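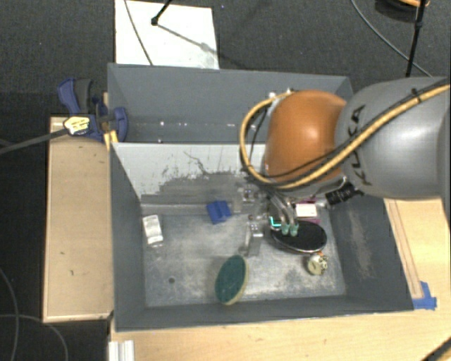 The Flillport picking bin, KUKA arm over the front side

Flillport Robotics Club – meeting minutes
March 12, 2024

Started late, room was locked. Quorum ok. Minutes from last time approved, no changes.

1. Picking project (team Clira)
Team gave update. Still working on the mixed bin task for the Fesimlow contest in May. 14 items in the full set, arm has to move them from one side of the divider to the other, no help from a person once the run starts.
– Sponge is going fine now if it gets picked from the top. On its side it's still hit or miss.
– Shiny packaging is the worst. Depth data drops out and the arm goes for the wrong spot. Team wants to try a second light. Agreed, borrow one from the photo club first before we buy.
– Black glossy things, same problem but less bad.
– Small blue block ok. Gets lost when it sits close up against the divider, arm slows down and then gives up. Team to change the keep-out distance and test again.
Question from the floor, can we just take the divider out. No, contest rules say two compartments.

2. Practice log
Goal is 1,000 logged picks before the contest. We have 300. Members please write down the misses too, not only the good ones, last sheet was all check marks and no use to anyone. New columns: item, which side, what went wrong. Sheet lives in the shared folder, do not make your own copy (we have three versions already).

3. Gripper tips
The green tips wear down and spares are low. Money left in the parts budget is $95. Voted to spend up to that on tips and cable ties, nothing else untill after the contest. Vote passed, one against – the one against wants it noted that we should try printing our own. Noted. Anyone who wants to try printing can bring a sample next meeting.

4. Bin and table
Discussed whether the bin moves. Team thinks it shifts a little when the arm bumps the wall, and then the saved positions are off. Clamp stays on, all the time. If you take it off for any reason you redo the calibration before you leave, and put it in the log. Blue tape on the tabletop also stays. Longer term we want a proper base plate, moved to next year's list.

5. Safety
Reminder, two people in the room when the arm is powered. Hand on the stop button during first runs of any new code. Loose cables on the floor on the clamp side of the table need to be taped down or routed behind, team will do it this week. No bags near the table.

6. Software
Yen (our grasp planner) – new branch is faster but nobody has tested it on the real arm. Stays off the main machine until it has passed on the simulator. Two members will pair on this. Old branch gets used for practice picks so the log stays comparable.

7. Open house
Do we show the arm or only the video. Long talk, no decison. Back on the agenda next time.

To do
– ask photo club re light
– order tips, cable ties
– fix keep-out distance, retest blue block
– tape cables
– clean up log sheet, delete extra copies
– simulator tests for Yen

Next meeting same room, somebody please get the key beforehand. Closed after item 7.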